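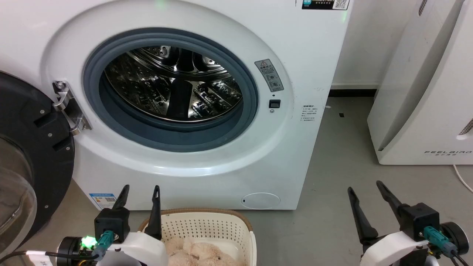

Home Datasets Laundry Changelog Contact

# Sotolside Laundry Set

Version 2, dated 2024-09-22. Maintained by Nincombe.

## Contents

The set holds 3,801 episodes of household laundry work at a front-loading washing machine. Covered tasks are opening and closing the door, loading, unloading, and moving items between the drum and a basket. Of these episodes, 2,702 have a checked task label. The rest carry the label `unreviewed`. 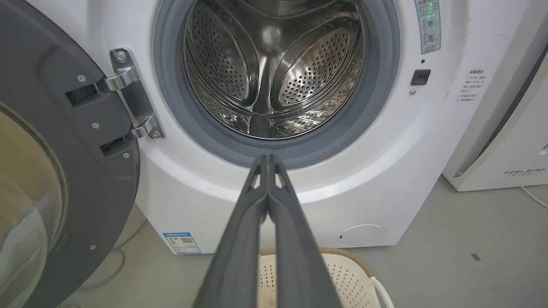
Drum state is annotated separately from door state. Allowed values are `empty`, `partial`, `full` and `unclear`. Perforated steel reflects light, and a bright spot near the center back of the drum should not be marked as an item. Door state is `open` only when the door is swung fully back on its hinge - anything less is `ajar`.

## Items

Item classes are `garment`, `towel`, `bedding`, `plush` and `other`. An item that crosses the gasket is labeled `at_opening`, whichever way it is moving.
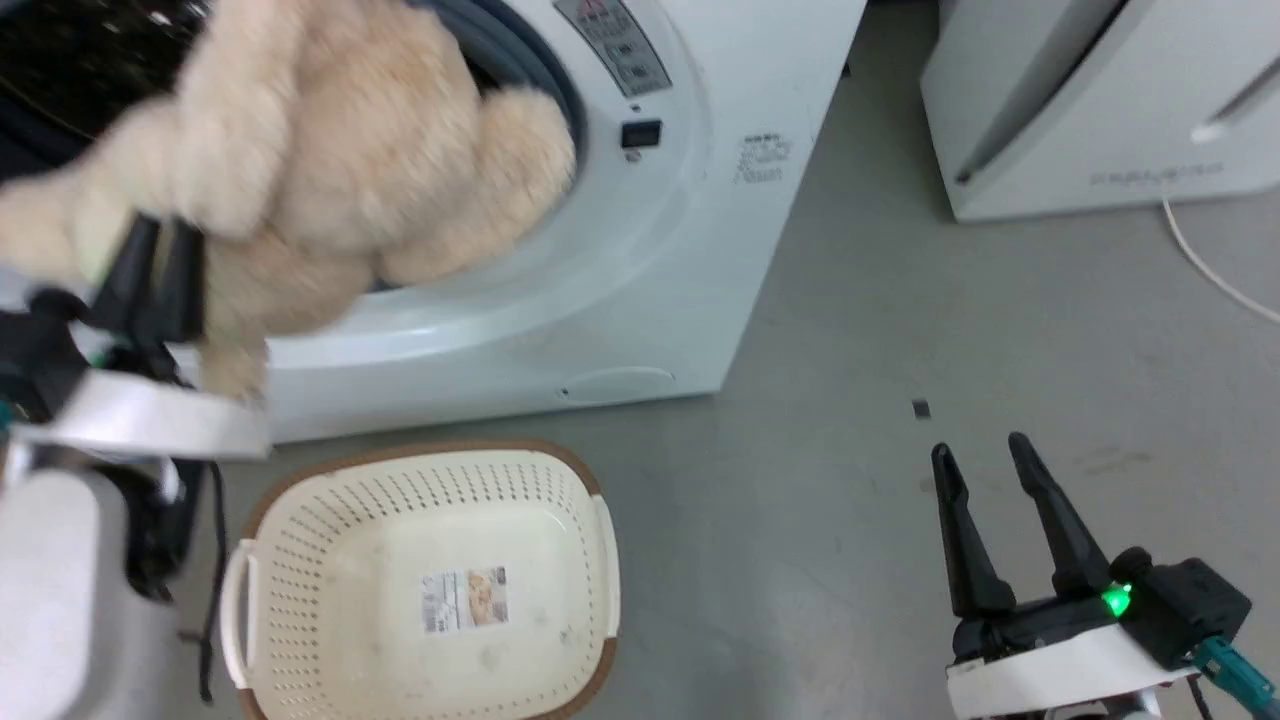
Direction goes in the `task` field and is never inferred from a single image. Baskets get their own `container` label, full or empty.

## Known issues

- 43 episodes from April lack a `container` label.
- `bedding` and `towel` are mixed up in places.

Contact: Nincombe data desk | © Nincombe | Back to top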